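Prurberg 暗幕・白布リバーシブル間仕切りカーテン(受注生産)

Vurkero 商店 布製品のページ
担当:ゴルシフテ・タヘリ(Golshifteh Taheri)

商品番号 734
在庫の状態:受注生産
お届けの目安:ご注文確定の後、31日以内

商品について

Prurberg は、部屋の中に一時的な仕切りを作るための布です。写真撮影、小さな展示、学校の文化祭、教室の着替えコーナー、映写のときの光よけなどに使われています。片面が白、もう片面が黒の二重仕立てと、白だけ、黒だけの一重仕立ての三種類があります。

私は日本に来る前、家族の仕事で長い間カーテンを縫っていました。日本の建物は天井の高さがさまざまで、同じ寸法の布を売るだけではお客様の役に立たないと感じました。そのため、この商品は決まったサイズを持ちません。ご希望の幅と高さをお知らせいただき、その寸法で一枚ずつ裁断いたします。

日本語の説明で分かりにくいところがありましたら、どうぞ遠慮なくお問い合わせください。このページは、お客様からのご指摘をいただくたびに少しずつ直しています。

布の種類

白布(Prurberg W)
綿とポリエステルの混紡です。光をやわらかく通します。窓の前に掛けますと、部屋の中は明るいままで、外の様子は見えにくくなります。完全な目隠しではありませんので、夜に室内の照明をつけますと人の影が映ります。着替えの場所にお使いになる場合は、二重仕立てをお選びください。

黒布(Prurberg K)
ポリエステル100パーセントの厚手の布です。光をほとんど通しません。ただし、縫い目の針穴からは小さな光が入ることがあります。暗室のように完全な暗さが必要な場合には、この商品は向いておりません。

二重仕立て(Prurberg WK)
白布と黒布を背中合わせに縫ったものです。重さがありますので、突っ張り棒ではなく、しっかりした枠かレールをお使いください。

仕立ての方法

上の辺は、標準では袋縫いです。棒を通す場合はこの仕立てが一番簡単です。袋の内側の幅は、お使いになる棒の太さに合わせて決めます。太さが分からないときは、棒のまわりに紙を一周巻いて、その長さをお知らせください。

レールにフックで掛ける場合は、芯地を入れた仕立てに変更できます。料金は変わりません。ハトメの仕立ても可能ですが、ハトメの数によって追加の料金がかかります。

下の辺は三つ折りです。おもりを入れることもできます。風の通る体育館や、人がよく歩く廊下のそばでは、おもり入りをおすすめしております。屋外では、おもりを入れても布が大きく動きますので、使用をお控えください。

左右の辺には、ご希望により面ファスナーを付けます。二枚以上を並べるときに、布と布の間のすき間が小さくなります。面ファスナーの色は白と黒から選べます。白布と黒布を隣に並べる方から、どちらの色がよいかとよく聞かれます。私は黒をおすすめしています。暗い方の布に色を合わせると、つなぎ目が目立ちにくいと思います。

角の合わせ方

お問い合わせが一番多いのは、部屋の角の部分です。二枚の布が直角に出会うところは、どうしてもすき間ができやすく、光がもれたり、後ろのものが見えたりします。

一つ目の方法は、片方の布を長めに注文し、角を越えてもう一方の側に折り返すことです。手のひら一つ分の長さがあれば十分です。二つ目の方法は、角の柱に布を一周巻いてから、クリップで留めることです。こちらは布に跡が残りやすいので、長い間そのままにすることはおすすめいたしません。
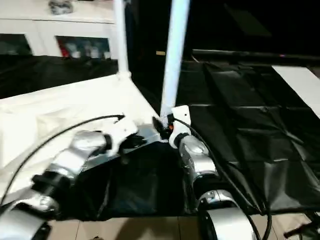
白い布と黒い布が合わさる角

角の仕上がりは、布そのものよりも枠の精度に左右されます。枠が少し傾いていますと、布の下の端が床に対して斜めになります。布を掛ける前に、枠の上の辺が水平になっているかを確認してください。水準器がない場合は、床から上の辺までの高さを左右で測り、同じ数字になるように直してください。

黒布のしわについて

黒布は、折りたたんでお届けしますので、開いたときに折りじわがあります。不良品ではございません。しわは、次の手順で目立たなくなります。

1 布を枠かレールに掛け、一晩そのままにしておきます。
2 残ったしわには、衣類用スチーマーの蒸気を布の裏から当てます。
3 布が乾くまで、手で引っぱらないでください。

アイロンをお使いになる場合は、低い温度で、必ず当て布をしてください。黒布に高い温度のアイロンを直接当てますと、表面が光ってしまい、元に戻りません。この失敗は、私も自分の店の布で経験いたしました。

白布は中温までのアイロンが使えます。霧吹きで少し湿らせてからかけると、きれいに伸びます。

寸法の測り方

幅は、仕切りたい場所の長さに、ゆとりを加えてください。平らに張って使う場合は、ゆとりはほとんど必要ありません。カーテンのようにひだを作る場合は、場所の長さの一倍半から二倍をご注文ください。

高さは、棒の上の端から床までを測り、そこから指一本分を引いてください。布が床に触れますと、汚れやすく、また人が踏む危険があります。

床に傾きのある建物では、左右と中央で高さを測り、一番短い数字をお知らせください。古い校舎や倉庫では、左右の数字が違うことがよくあります。

測った数字はセンチメートルで書いてください。間違いを防ぐために、裁断の前に当店から確認のメールをお送りします。お客様のご返信をいただくまで、裁断は始めません。

価格

白布 一重仕立て 1平方メートル 1,587円(税込)
黒布、二重仕立て、ハトメ、おもり、面ファスナーの価格は、寸法をうかがってからお見積もりいたします。お見積もりは無料です。

送料は、お届け先と荷物の大きさによって変わります。お見積もりの中に書いてお知らせします。

一緒に使える商品

Hodstead 組み立て枠
アルミの棒を樹脂の継ぎ手でつなぐ枠です。工具は必要ありません。Prurberg の袋縫いは、特にご指定がないときは、この枠の棒に合わせて作ります。二重仕立てを掛ける場合は、補強用の横棒を一本追加してください。

Aquino 布用クリップ
ばねの力が弱めのクリップで、白布に跡が残りにくい商品です。厚い二重仕立てには力が足りません。4個入りの袋で販売しております。

お手入れ

白布は洗濯機で洗えます。ネットに入れ、弱い水流で洗ってください。最初の洗濯で少し縮むことがありますので、頻繁に洗う予定の方は、ご注文のときにお知らせください。先に水通しをした布で裁断いたします。水通しをご希望の場合、お届けが少し遅くなります。

黒布は手洗いをおすすめします。色が移ることがありますので、白いものと一緒に洗わないでください。二重仕立ても同じ理由で、洗濯機は使わず、汚れた部分だけを固く絞った布で拭いてください。

しまうときは、たたむより筒に巻く方がしわになりません。筒は、生地屋さんで不要になった紙の芯をもらうとよいと思います。湿気の多い場所では、ときどき広げて風を通してください。

安全のために

この商品には防炎加工をしておりません。防炎物品の使用が求められる施設や催しでは、お使いいただけません。会場の規則が分からない場合は、ご注文の前に会場へお問い合わせください。

照明器具、ストーブ、調理器具の近くには掛けないでください。撮影用の照明は、見た目より熱くなるものがあります。布との間に十分な距離をとってください。

非常口、誘導灯、消火器の前をふさがないようにお願いいたします。

お客様の声

「学校の展示で黒布を借り物の枠に掛けました。棒の太さを間違えて伝えてしまいましたが、裁断の前のメールで気づくことができ、助かりました。色は思ったより深い黒でした。生地は少し重いです。」
(教員)

「二重仕立てを撮影の背景に使用しています。裏返すだけで白と黒が替わるので、荷物が減りました。説明書の字が小さいので、もう少し大きくしてほしいです。」
(Welington Tavares 様)

タヘリより:説明書の字は、次に印刷する分から大きくいたします。今お持ちの方で、大きな字のものが必要な場合は、メールでお送りできますのでお知らせください。

ご注文の方法

お問い合わせフォームに、次のことを書いてお送りください。

布の種類(W、K、WK)
幅と高さ(センチメートル)
枚数
上の辺の仕立て(袋縫い、芯地、ハトメ)
棒の太さ、またはレールの種類
おもり、面ファスナーの有無
お届け先の都道府県

お見積もりは、通常は翌営業日にお送りします。木曜日は裁断の作業をしておりますので、お電話に出られないことがあります。その場合は、フォームかメールをご利用ください。

生地見本をご希望の方には、白布と黒布の小さな切れ端を無料でお送りします。画面の色と実際の色は少し違いますので、色が大切な用途では、見本を先にご覧になってからのご注文をおすすめします。

返品について

寸法を指定した受注生産のため、お客様のご都合による返品はお受けできません。縫製の不良、または確認メールの寸法との違いがある場合は、作り直しをいたします。送料は当店が負担します。届いた布は、洗ったり切ったりする前に、一度広げて寸法をお確かめください。

裾上げなどの直しは、お届けの後でも有料でお受けしております。引っ越しや会場の変更で寸法が変わったときにも、ご相談ください。布を短くすることはできますが、長くする場合は継ぎ目ができます。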